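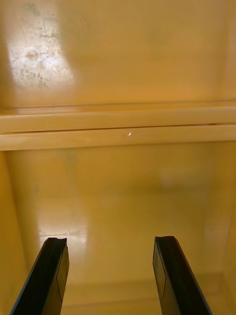 Attachment 1 – compartment interior

Collections Systems Support
Ticket 781
Subject: Griltex shows located objects as "Missing – not reported"
Opened: 2019-10-04
Opened by: Mawuli Opoku, Registrar's Office
System: Griltex collections database, location module
Priority: High
Status: Resolved, with one action outstanding

Initial report

Following the import of the store audit for the Gurik collection, a number of painted plaster fragments are shown in Griltex with the location status "Missing – not reported". The fragments are on their shelves in the ground floor store. I have checked a sample in person and found each one at the location given on its paper card.

The fault has an effect outside this office. Any object holding this status is added to the weekly loss summary, which goes to the Head of Collections and to the insurers' contact. I request that the summary be held until the records have been corrected. I would also ask that the status is not cleared in bulk. Two objects from the same excavation were recorded as missing in May and are properly under investigation, and their status must remain as it stands.

Steps to reproduce:
Open Griltex and select the Gurik collection.
Choose Location, then Audit results.
Filter by status "Missing – not reported".
Open any record. The Last seen field is blank, although the audit file holds an entry for the object.

First response from Support

The ticket has been received and raised to High on account of the loss summary. The summary has been placed on hold. Please confirm whether the audit was carried out with the handheld scanners or entered by hand, and whether any objects were moved while it was under way. Please also supply the audit file as it was before import.

Reply from Mawuli Opoku

The audit was carried out with the handheld scanners. No objects were moved, as the store was closed to movements for the duration. The file is attached to the ticket in its original form. A copy has been kept on the Registrar's drive and should be treated as the reference copy.

I should add that the objects from the Maruyama bequest were audited with the same scanners and imported directly afterwards. None of those records shows the fault.

Support – investigation

The audit file was compared with the import log. The file is complete. Every fragment reported as missing has a valid scan entry with an object number, shelf code and operator code.

The import log shows that Griltex accepted the first 200 rows of the Gurik file and then closed the import with the message "Completed". The remaining rows were not read. At the end of an audit import the location module treats any object in the collection without a new entry as not found and applies the missing status. The records affected are exactly those which appear after the point at which the import stopped.

The Maruyama file is shorter than the limit, which accounts for the absence of any fault in those records.

Support – test 1

The Gurik file was imported again into the training copy of Griltex with no changes. The result was the same. The import stopped at the same row and reported that it had completed.

Support – test 2

The row following the last accepted row was examined for unusual characters. None was found. The rows were then sorted into a different order and the file imported again into the training copy. The import stopped after the same number of rows, with a different object in the final position. The content of the file is therefore not the cause.

Support – test 3

The file was split into shorter parts, each below the limit, and imported part by part with the option "Close audit on import" switched off. All rows were read. The audit was then closed by hand from the Audit results page. No object was given the missing status in error. The two objects under investigation kept their existing status and notes.

Query from Mawuli Opoku

Before the same method is applied to the live system, please confirm the following. Will the false status be kept in the history of each record? Will the loss summary draw on the history or only on the current status? Our policy requires that a record of loss is never deleted, but an entry made by a software fault should not read to a later researcher as though a fragment had once left the building.

Support – response

The false status will be kept in the history, as Griltex does not allow history entries to be removed. A note can be added to each entry. The proposed wording is: "Status applied in error during audit import. Object was not missing. See ticket 781." The loss summary draws on current status only.

Reply from Mawuli Opoku

The wording is approved. Please proceed. I would ask that the Flulliser link is switched off during the work, as it passes location changes to the public catalogue and we do not wish the interim status to be shown there.

Support – work on the live system

The Flulliser link was suspended and the queue allowed to empty. The link runs every 15 minutes, and one full cycle was left to pass before work began.
A backup of the location tables was taken and checked.
The Gurik file was imported in parts with "Close audit on import" switched off.
The audit was closed by hand.
The approved note was added to the history of each affected record.
The Flulliser link was restored.

A first check of the public catalogue found that one fragment was still displayed as "Location under review". The page had been stored before the link was suspended. It was refreshed by hand and now displays correctly.

Confirmation from Mawuli Opoku

I have compared the corrected records with the reference copy of the audit file and they agree. The two objects reported in May remain listed as missing, with their case notes in place. The loss summary may be released. I have informed the Head of Collections that the earlier draft should be disregarded.

Cause

The location module has an upper limit on the rows read in a single audit import. The limit is not given in the user guide, and the module does not warn the user when it is reached.

Interim instruction to all Griltex users

Audit files must be divided before import so that no part exceeds 200 rows. "Close audit on import" must be switched off. The audit is to be closed by hand once the row count shown in Griltex matches the row count in the file. Users who are unsure should contact Support before closing the audit – a closed audit cannot be reopened.

Outstanding action

The fault has been reported to the supplier of Griltex with a request for a warning message and a correction to the limit. A reply is awaited. The ticket will be linked to the supplier's reference when one is issued.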